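Gomer Help Desk – Public Ticket Archive
Ticket 921: Presentation folder won't lie flat, surface looks patchy
Product: Gomer large board folder, charcoal
Status: Solved
Opened from: Brirncombe branch, print and display room

First message

Hi there! First off, we love these folders. We bought 12 of them in January for the spring display at Brirncombe and they have been great for carrying big prints between the two buildings. The dark gray looks terrific under the lights and everyone who borrows one asks where it came from.

Now the trouble. One of them has started to bow when it's empty. Lay it on the table and the spine side lifts, then settles, then lifts again if you press the far corner. It also looks patchy to me, lighter in places, and I can't tell if that is wear, dust or something in the coating. I've wiped it twice with a dry cloth. Is it worth saving? I'd really like to keep the set together.

Reply from help desk

Thanks for such a cheerful ticket! Yes, most of these can be saved. Could you tell us:

Is the bow along the spine or across the middle?
Is there a crease you can feel with a fingernail?
Where has it been stored, and was it standing up or lying down?
What have you used on the surface so far?

Please don't use any spray on it yet. The matte coating takes up moisture quickly and a wet patch can dry with a ring around it.

Second message

Great questions, and I had fun checking. The bow runs along the spine, strongest near the top. It was stored standing up in the Wergate rack, the one by the heating pipe, with a heavy portfolio leaning on it. I moved it over to the bright side of the room so I could get a proper look at it. 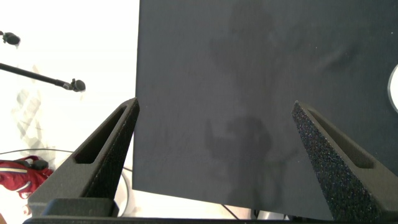 There is a crease up toward the top right, very slight. I can just catch it with a nail if I go slowly. The lighter patches are harder to pin down. Some of them come and go when I tilt the folder, and a couple stay put wherever I stand. Only the dry cloth so far, I promise!

Reply from help desk

That helps a lot. Patches that come and go with the angle are just the matte coating catching the light, and you can forget about those. The ones that stay put are usually paper dust or hand oil. Try this in order and stop as soon as you're happy with it:

1. Brush the whole face with a soft, dry brush, top to bottom. Short strokes, no scrubbing.
2. Go over the fixed patches with a clean white vinyl eraser, very lightly, then brush again.
3. Open the folder all the way and lay it face down on clean paper.
4. Put a sheet of board over it and spread the weight evenly. Books are fine. Keep them back from the spine for the first night, then move them over it for the second.
5. Leave it 40 hours away from the pipe.

The crease won't vanish, but it should soften. Don't bend it back the other way. We've seen people do that and end up with two lines.

Third message

Update time! I did steps 1 and 2 yesterday and the fixed patches are gone, every last one. I was so pleased that I did the same to the other eleven – they look new.

For the pressing I didn't have a loose board big enough, so I used the back panel from a Berrada easel, which happens to be nearly the same size. Is that all right? It has a slight texture on one side and I put the smooth side down.

Reply from help desk

Smooth side down is perfect. Good thinking with the Berrada panel!

Fourth message

Forty hours done and it lies flat! I pressed every corner and nothing lifts. The crease is still there if you go looking for it, though you'd need the light coming in sideways. I've moved the whole set to the bottom shelf, lying down, four to a stack, with nothing on top. The heavy portfolio has gone to the far end of the Wergate rack where it can lean on the wall.

One more thing, for anyone who finds this later: the elastic loops were tight enough to pull on the spine when the folder was empty. I now leave them undone until there's a print inside, and that seems kinder to it.

Reply from help desk

Lovely result, and thank you for the tip on the loops. We've added it to care sheet 154 under storage. Closing this one as solved on April 30, 2026. If the spine starts to lift again, reply here and the ticket will reopen by itself.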